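Brostlow Laboratory, Shared Notebook
Entry: September 24, 2022
Subject: Equipment plan for the two-arm bench, next budget period

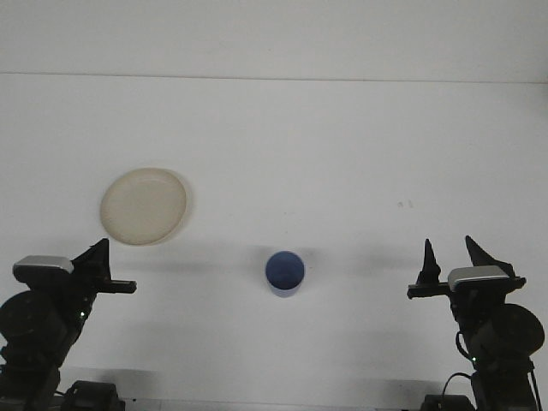

Bench 2, both arms at their mounts, with the cup and plate.

Purpose of this entry. The equipment request is due in November. The notes that follow record what the bench needs, what may wait, and which quotations remain outstanding. Colleagues are asked to add remarks beneath the entry and to leave the text itself unchanged.

Grippers. The present fingers are narrow and pointed. They serve well enough for cups taken at the rim. Plates are a different matter. A plate lying flat on the table offers very little for a pointed finger to get under, and the approach angle has to be set with more care than the task deserves. Dorkley supplies a wider padded finger that is said to fit the existing gripper body. One pair per arm should be requested, with a spare pair held in the cabinet. Before the order is placed, the screw pattern must be checked against our own parts. The drawing on the Dorkley page does not give the hole spacing, and a written inquiry has been sent.

Spare motors. The bench has no spares at present. A failed wrist motor would stop both arms, as the cup and plate tasks are written for two. The request will therefore include 2 motors of the wrist size and one of the larger size used lower on the arm. Phromma quotes a delivery time of six weeks for the wrist size and has not yet quoted for the larger one. If the larger motor should exceed the remaining allowance, it is to be moved to the second list and the wrist motors kept.

Cables. The cable runs are to be replaced with longer ones and secured along the arm at closer intervals. Loops near the lower section can catch when the arm folds back toward its base. This is a small expense and may be charged to general supplies. It need not appear in the November request.

Table surface. A proposal was made in the spring to replace the white top with a darker one. It is not supported here. The white surface matches the wall, and the earlier recordings were all made against it. A change would divide the recordings into two sets that could not easily be compared. A roll of matte white covering should be bought instead, so that the surface may be renewed when it becomes marked. Small specks do show on it, and wiping the top should be added to the start-of-session list.

Lighting. Two diffuse panels were priced from Skerkance. The present light is even, and the soft shadows around the arms have caused no difficulty in the work so far. The panels are placed on the second list.

Objects. The current stock of household items is limited. The tasks planned for the winter call for cups and plates in several sizes, and for bowls, which we do not hold at all. A set of 20 pieces is proposed. They should be light, plain in color, and not easily broken. Clear items are to be avoided until the fixed camera has been reviewed.

Fixed camera. The image is grainy across the white areas, and this has been raised more than once by those who label the recordings. A replacement is the largest single item under discussion, at over 30 percent of the sum we expect to be granted. It is not yet decided whether the fault lies in the camera or in its settings. A trial with changed settings costs nothing and is to be completed before any quotation is requested.

First list (to be submitted)
Padded fingers, three pairs, Dorkley
Wrist motors, 2, Phromma
Larger motor, 1, Phromma, subject to price
Matte white covering, one roll
Household objects, 20 pieces

Second list (if funds remain)
Diffuse light panels, Skerkance
Fixed camera, pending the settings trial

Open items
Hole spacing for the Dorkley fingers.
Price of the larger motor.
Confirmation from the Brostlow purchasing office that the objects may be bought from an ordinary store and claimed afterward. The last such claim was returned for want of an itemized receipt.

The settings trial will be recorded on a separate page of this notebook.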